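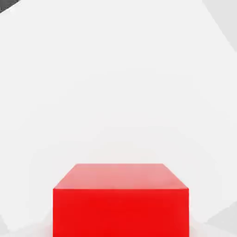 Tinthorpe Brick Prices

A table of retail prices for clay building bricks, copied from printed price lists and typed up by hand. It has 3,260 rows. Of these, 2,779 have a price for a single brick. The rest give a price per pack only.

Files

prices.csv - one row per brick per list
sellers.csv - the 58 sellers, with town and type of business
notes.txt - odd cases, page by page

Columns in prices.csv

list_id: the price list the row came from
seller_id: matches sellers.csv
brick_name: as printed, spelling mistakes included
color: as printed, so "red" and "rustic red" are kept apart
pack_size: bricks per pack, blank if not given
unit_price: price of one brick before tax
pack_price: price of one pack before tax

Known problems

Famer changed its product names partway through and we did not try to match old names to new ones. The El Sherbiny lists are missing their last page. Delivery charges are left out everywhere - most sellers quoted them by phone.

630 rows were checked a second time against the paper. Mistakes found were fixed in version 2, which came out in January. Version 1 should not be used.

Blank cells mean the list gave no figure. A zero means the list printed a zero.

License

Free to use and share with credit to the Pollidia project. Send corrections with the list_id and row number.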